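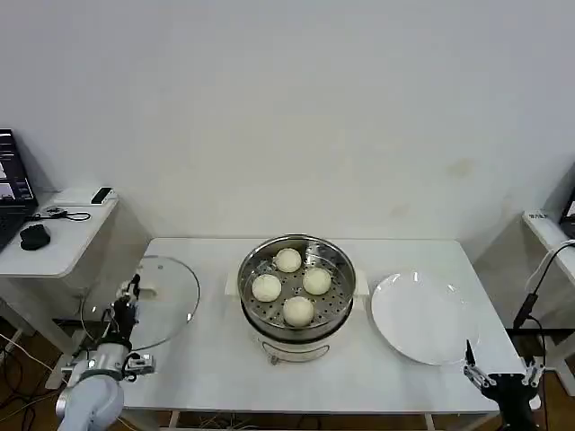
How to steam plain buns and take them out without tearing

Posted by Merle Sheehan, 15 July 2018

I started to make steamed buns in February, after my neighbour Morenike Eze gave me one from her own pot and I could not stop thinking about it. My first buns were flat, yellow and wrinkled like an old glove. Now they come out round and smooth almost every time, so I write down my way for other beginners.

What you need

500 g plain flour
6 g dried instant yeast
A spoon of sugar
A small pinch of salt
Lukewarm water, added little by little until the dough comes together
A little oil for the tray
A pot with a steamer tray and a lid
A large plate

This is too much dough for one round in a small steamer. I cook four at a time and keep the others under a cloth in a cool place.

Making the dough

Mix the dry things in a wide bowl. Pour in the water slowly and stir with chopsticks or a fork until you see only rough flakes and no dry flour at the bottom. Then use your hands. Knead until the dough is smooth as an earlobe (this is how Morenike explained it to me, and I have not found a better way to say it). If it sticks to the table, add flour, but only a dusting.

Cover the bowl and leave it until the dough is twice as big. In summer this goes quickly. In winter I put the bowl in the oven with only the lamp on.

Shaping

Press the air out and knead again for some minutes. This second kneading I used to skip, and it was the cause of the big bubbles under the skin. Cut the dough into equal pieces. I use the scale and make each one 59 g, which gives a bun that fits nicely in the palm.

Take one piece and fold the edges to the middle, again and again, until the top is tight. Turn it over with the fold down and roll it under your curved hand in small circles. The ball should stand tall. It will spread a bit by itself later.

Let the balls rest under the cloth until they feel light when you lift them.

Placing them on the tray

Wipe the tray with a little oil on kitchen paper. Do not fill the holes with oil, the steam must come through. You can also use small squares of baking paper, one for each bun.

Put one bun at the back, one at the front and one on each side, like a diamond. With four in this order there is space between them and also space to the rim. Buns which touch the side of the pot get a wet, dented cheek.

Steaming

Fill the pot with cold water, well below the tray. Put the tray on, close the lid and turn on a medium heat. I begin with cold water because the buns can then grow slowly while it warms. When you see steam coming out, count 12 minutes and do not open the lid.

Turn off the heat and wait five minutes more – this is the hardest part of the recipe for my family. If you open at once, the cold air can make the tops fall in.

Taking them out

Before you open, clear a place on each side of the pot. I put the lid flat on the left and the plate on the right, as I am right-handed. Lift the lid straight to the side and do not tilt it over the buns, or the drops will run down on them and leave spots. Keep your face away from the steam.

Wet your fingertips or use a thin spatula, and loosen each bun from below before you lift it. Take the front one first, then you do not reach over it with your wrist in the steam. Leave a gap between the buns on the plate so that they do not glue together.

If something goes wrong

Wrinkled skin: usually the dough has rested too long after shaping, or the lid was opened too early.

Yellow colour: try another flour. Mine became paler when I changed the bag.

Hard and heavy: the dough needed more time before steaming.

Cold buns can be steamed again for a few minutes the next day. They also freeze well, in a bag with the air pressed out, and can go from the freezer directly to the tray.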